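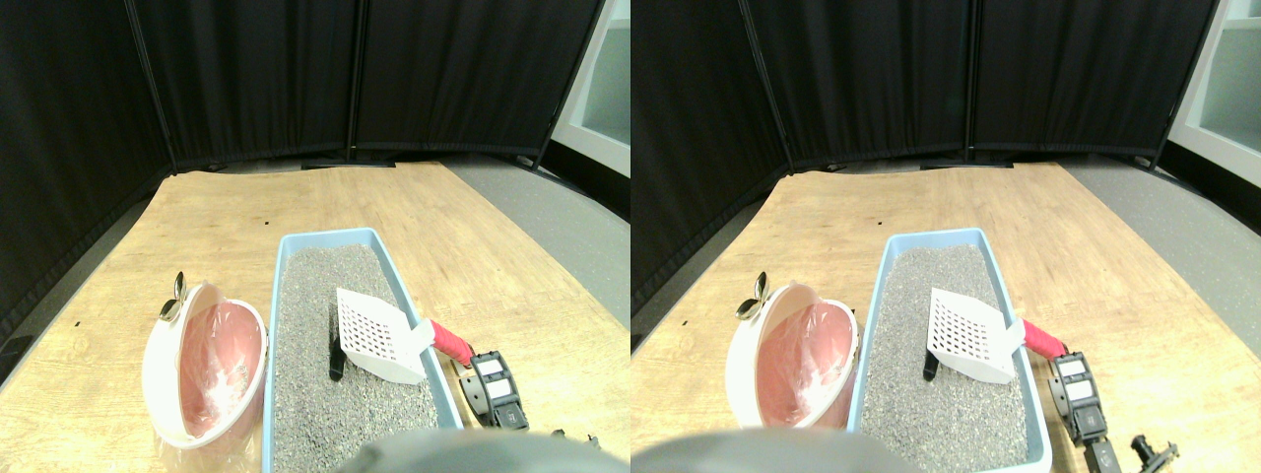 May, a bit after 4 pm

Spent most of today on the parcel list for Greldale and I'm writing it down before I forget how I got there. The district office sent over its sheet of households approved for food parcels, and the sheet the depot at Sondthorpe works from is supposed to be the same list. Well, no. I ran one against the other and got 162 households that are approved but have no delivery against them at all!

First guess was spelling. Dilwyn said the same thing last month and he was partly right (a lot of the older forms were typed up from handwriting, and house numbers wander into the street name). So I cleaned up the addresses and ran it again. That fixed six. Six! The rest are really missing.

Then Yutong had a look and spotted that the export from Monar stops dead at row 1000. Of course it does. Anyone past that row never gets to the depot, and the list is sorted by approval date, so it's the newest applicants who drop off the end. I felt a bit sick about that, to be fair. Some of these people have been phoning the Osagie Street office for weeks and being told they're "on the list" — and they are, just not on the one the drivers get.

For now I've split the export into two files and joined them back up by hand. Row totals match the district sheet. Dilwyn, please don't run the old script until I've swapped in the new one, it'll overwrite the joined file.

Still to do: ask the depot which version they loaded in April, and find out who can lift the row limit. Yutong is drafting the note to the district office and I said I'd read it tonight. Also need to check whether the infant formula list goes through the same export, I have a bad feeling it does.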